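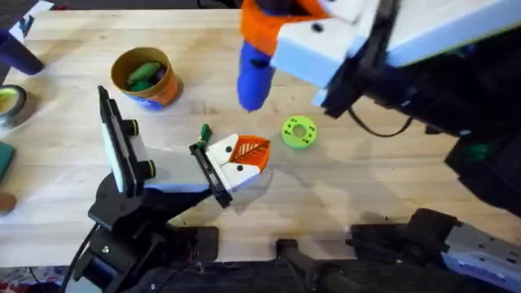

The two arms at our Fenbridge bench, with the green ring on the table between them.

Fancy helping us work out why our arms keep dropping things? I look after the bench at Vadance, and last week we logged 11 drops, three of them right off the table. One gripper also closed when it should have stopped, so we've added a second stop button. I need people to sit with me for 2 hours, watch the runs and shout when something looks off. No experience needed! Reply by July 25, 2026.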